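Strickland Community Help
Rooms, furniture and shared spaces

Covering and caring for tables in a shared activity room

Tamsin Montoya
Posted Jan 17, 2018

I should be grateful for advice on table coverings for a room used by several groups during the week. The room has seven tables of two different sizes. They are used for a lunch group, a watercolour class, a sewing group and, on two evenings, board games. The tops are varnished wood and have begun to show pale rings, ink marks and a number of shallow scratches.

We have been using thin plastic cloths bought on the roll. These tear at the corners, and they slide when anyone leans on them. One of the sewing group has asked for a surface on which pins and thread can be seen easily, whereas the watercolour tutor would prefer something plain, as a printed pattern affects how the students judge their colours. The lunch group has no strong view, provided that the tables can be wiped.

I would welcome guidance on the following matters. Should we buy fitted covers or loose mats? Is a patterned surface a mistake in a room with so many uses? How should the coverings be stored when the room is let without them? Finally, can the pale rings be removed before the new coverings are laid, or will they become worse if they are simply covered over?

Our budget is modest but not fixed. The order is to be placed in February.

Verna Wojcik
Accepted reply

I will take your points in a slightly different order, as the condition of the tables should be settled before anything is bought.

Pale rings on varnished wood are usually caused by moisture or heat in the finish itself. They are often shallow. Please do not cover them straight away. A covering that lies flat against the table will hold any remaining damp in place, and the mark may spread. Leave the tables uncovered in a dry room for several days, with the windows open where the weather permits, and look at them again. Some of the rings may have faded without further treatment.

For those that remain, a soft cloth with a very small amount of furniture wax, rubbed gently along the grain, is a reasonable first step. Try it on the underside or on a leg before working on the top. Stop if the cloth begins to pick up colour. Ink is a different matter. If it has passed through the varnish into the wood it cannot be wiped away, and attempts to scrub it out generally leave a dull patch larger than the original stain. I would leave ink marks alone and let the new covering hide them.

Shallow scratches may be left as they are. If any scratch has a raised or splintered edge, it should be smoothed with fine paper first, or it will wear through whatever is placed on top.

As to the choice between fitted covers and loose mats, I would advise loose mats in your circumstances. Fitted covers with elasticated corners look neat when new, but you have two sizes of table, and every cover would have to be matched to its table each time it was washed. Users in a hurry will stretch the smaller ones over the larger tables. Mats with a non-slip backing can be put down and taken up by one person, and they may be moved between tables without much trouble if they are cut to the smaller size.

Measure every table before ordering, including those that appear to be identical. Ours were supplied as a matching set and differed by up to 5 mm in width. If the mat is to lie within the edge, allow a margin on all four sides so that it does not catch on sleeves. If it is to hang over, allow enough for it to hang properly. A mat that projects only a little beyond the table will be knocked upwards by every person who sits down.

On pattern, my view is that a light background with a well-spaced print is suitable for most general use. It shows a spill clearly enough for it to be wiped up, and it does not show every crumb. A close, busy print in many colours is tiring to look at and makes small items difficult to find. We chose a white mat with grey fern fronds and small peach-orange dots like flowers, and I have had no reason to regret the choice. 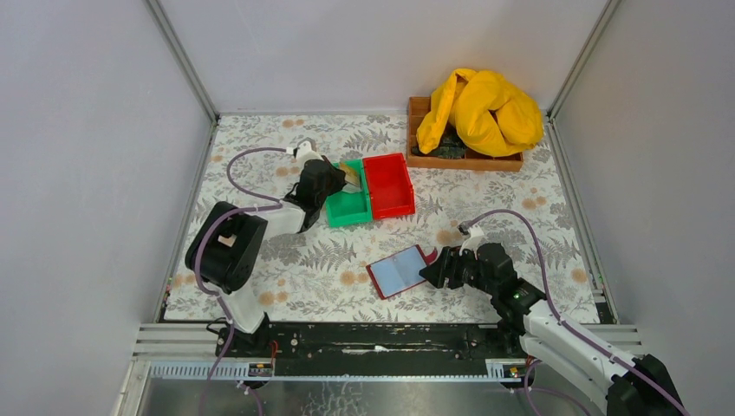 Eline House Activity Rooms – Furnishings and Equipment Team

Your watercolour tutor is nevertheless correct. A print beneath or beside the paper does interfere with judging colour, and no general-purpose pattern will answer that objection. The simplest course is to keep a small stock of plain white boards, one for each student, and to lay them over the mats during the class. They need not be expensive. They should be large enough for the paper, the water pot and the palette to stand together, and the students should be asked to return them dry.

The sewing group may find the same boards useful. Steel pins are easily seen on plain white, although white thread is not, and you may wish to offer one or two boards in a darker shade. If members of the group use rotary cutters or craft knives, they must have proper cutting mats. An ordinary table mat will be cut through at the first use, and so may the table. I would put this in writing on the booking form and mention it in person to each new group leader.

Storage deserves more thought than it is usually given. Mats should be rolled with the printed side outwards and never folded. A fold becomes a crease, and in a cold cupboard the crease may become a crack. Roll each one around a cardboard tube, tie it loosely with cotton tape and stand it upright or lay it on a shelf with nothing on top. Mats that have been wiped must be completely dry on both sides before they are rolled. We ask the last group of the day to leave them on the tables overnight, and they are rolled the next morning if the room is wanted without them.

Label each roll on the outside with the size of table it fits. A luggage label tied to the tape is sufficient. Do not write on the back of the mat with marker pen, as the ink can transfer to the table.

For daily cleaning, warm water with a little washing-up liquid is all that is needed. Wipe, rinse the cloth, wipe again and dry with a towel. Cream cleaners and scouring pads will dull the surface, and bleach may alter the print. Once a week the mats should be lifted and the tables beneath them wiped and dried. This is the task most often omitted, and it is the one that prevents the rings from returning. Grit collects beneath a mat even when it appears to lie quite flat, and grit moving under an elbow will scratch varnish as effectively as sandpaper.

Heat must also be considered. A wipe-clean mat is not a heatproof mat unless the supplier says so in terms. Your lunch group should use trivets for serving dishes and should not place a teapot directly on the covering. The same applies to sewing irons, which should stay on an ironing board at all times.

Lastly, order one more mat than you require. Patterns are withdrawn without notice, and a replacement bought a year later may not match. If the supplier will send a sample, ask for it, place it on one of your tables for a week and let each group use it. We did this with samples from three suppliers and rejected two of them, one for its smell and the other because the backing left a faint grid on the varnish.

Fitzgerald Ferreira

Just use the Flineo ones. We have had ours for years and they are fine. Wallpaper lining paper is also good for painting classes and can be thrown away afterwards.

Tamsin Montoya

Thank you, Mr Ferreira. Could you say whether yours have a non-slip backing, and whether they are used on varnished tables?

Fitzgerald Ferreira

Ours are used on the folding tables, which are not varnished. I would have to look at the backing.

Xiomara Fitzsimmons

I agree with most of what Mrs Wojcik has written, but I should like to add a note of caution on non-slip backings and to put the case for felt.

Some foamed backings react with varnish when they are left in contact with it for long periods, particularly in a sunny room or beside a radiator. The backing softens and sticks, and it may take part of the finish with it when it is lifted. We lost the surface of two good tables at Plustovis Hall in this way. The mats had been down for 23 weeks without being moved. Lifting them weekly, as Mrs Wojcik recommends, would probably have prevented the damage, but not every building has someone available to do it.

Our present arrangement is a layer of thick table felt with a wipe-clean cloth laid over it. The felt protects the varnish, softens the noise of dominoes and crockery, and gives some grip. It costs more at the outset. We paid £80 for enough felt to cover our larger tables, and the cloths were bought separately. Felt does hold water if a large spill runs over the edge of the cloth, in which case it must be taken off at once and dried flat.

For board games I would recommend the felt with no cloth over it, provided that drinks are kept on a side table. Cards are much easier to pick up from felt, and dice do not travel so far.

I would also suggest that a short notice be placed inside the cupboard door, stating how the coverings are to be rolled and where they go. Ours is five lines long and is generally followed.

Tamsin Montoya

I am obliged to you all. The tables have been uncovered today, and I have asked two suppliers for samples. I shall test the backing on the table with the worst ink marks, and will ask for a price for felt at the same time. The watercolour tutor has agreed to the plain boards.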